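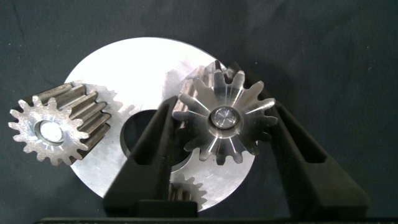
A second life for small gears

Words by Wubit Tilahun

532 shares | 29 comments

The gears come in by the bucket. Most are spur gears, the plain sort with straight teeth, and they arrive at Admasu mixed up with washers, discs, bearings and whatever else was on the shelf when a workshop closed. Ebise Fikre tips them out on a sheet and starts with the dirty ones.

Admasu is a used parts shop on the ground floor of an old print works. It sells to people who mend things: lathes, clocks, mixers, looms, model engines. Fikre took it over in February from Gadisa Kassa, who had run it from the same unit and kept most of the stock in biscuit tins. She has been working through the tins ever since. So far 1229 gears have been cleaned, measured and given a drawer.

The first thing she does is count the teeth, with a dab of paint on the one she starts from. Then she takes the outside diameter with calipers. For a standard metric spur gear, dividing that diameter by the number of teeth plus two gives the module, the figure that tells you whether two gears will mesh. Imperial gears go by diametral pitch and live on the other side of the room. The bore is measured last and written on the tag along with the width of the face.

"People ring up with a tooth count and nothing else," she says. "I can have two with the same count and one is twice the size of the other."

Condition matters less than beginners think. A dull grey gear with a speckled face may be perfectly good if the flanks of the teeth are sound. A shiny one may have been run against something too hard and lost its profile. Fikre looks along each tooth under a lamp and runs a fingernail over the edge. Anything chipped goes in the scrap bin, and a hooked tooth sends it the same way.

Rust is treated with a soak in citric acid, a brass brush, and a coat of light oil. Aluminium is kept out of the bath and wiped down with white spirit. She doesn't polish. Kassa used to, and customers complained that they couldn't tell what they were buying.
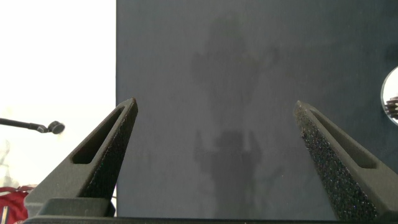 At the dark table, right up to its edge.

Discs are the slow sellers. They come from turntables, guards, jigs and indexing plates, and a bare disc with a hole in it seldom says which. Natnael Jemal, who restores film projectors, buys them as blanks and turns them to size. He reckons he has had more than 71 from the shop over the years, most of them under Kassa.

We use cookies to remember your settings and measure how our pages are read. Accept all | Manage choices

Funmilayo Isah came in on the afternoon I visited, looking for a replacement for the drive gear in a knitting machine. The original had been nylon and had split across the bore. Fikre found her a steel one with the right teeth and a bore slightly too small, which a local firm, Stakeck, will open out. Isah was worried that metal would wear the other gear in the train. Fikre thought it might, in time, and told her to keep it greased.

Prices are written on the tags in pencil. The drawers are open to anyone who washes their hands first, and the tins still to be sorted are under the stairs.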